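The Derell pickup scheme: a second look

Our building was signed up in June for the Derell textile pickup, and the flyer in the lobby has now been replaced by a bigger flyer. It says residents have kept 2000 kilos of clothing and linens "in the loop." I wrote to ask what loop, and where it goes. I got a friendly reply with a link to the same flyer.

I'm not against getting old sheets and sweaters out of closets. Most of us have more than we can use, and the charity shop on Borbély stopped taking bedding last year. My trouble is with the number. A kilo collected is a kilo that left somebody's apartment. It tells you nothing about whether anyone wore it, slept under it or cut it into rags afterward.
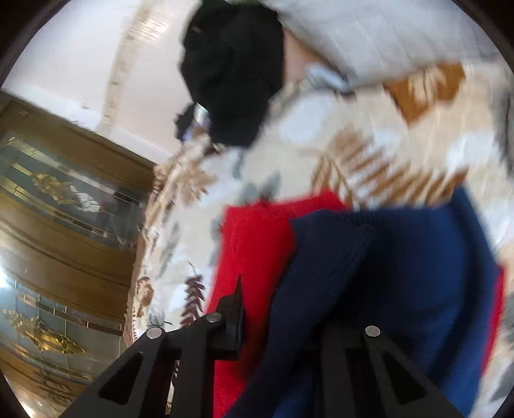 Ottó Gál, who ran the old swap table for years, asked Derell for a breakdown and was luckier than I was. He was told that 361 kilos from our street had been sorted by the end of the first month. Of those, 118 went to resale. Another 290 kilos hadn't been sorted yet and were sitting at the Skurkside depot. The sorted remainder was listed as "other recovery," a phrase that can cover anything from mattress stuffing to a furnace. Ottó asked which. He is still waiting.

Then there is the reward app. Wisetti gives you points for every bag, and the points get you money off new clothes. I had to read that twice. If I hand over three old shirts and buy four cheap new ones with the discount, I have a fuller drawer than when I started and a green badge on my phone.

A few neighbors have told me I'm being sour, and that a so-so scheme beats the dumpster. Maybe it does. I'd feel better about saying so if the company would put three plain figures on the next flyer: what was resold, what was shredded and what was burned. They must know, or they couldn't send anyone a bill.

In the meantime the swap table is back in the ground floor hallway, mornings until 11. Please bring things clean and folded, and take home whatever hasn't gone by then. Pillows are still a no. If you do use the Derell bags, tie them properly, as two split on the stairs last time and the socks were there for a week.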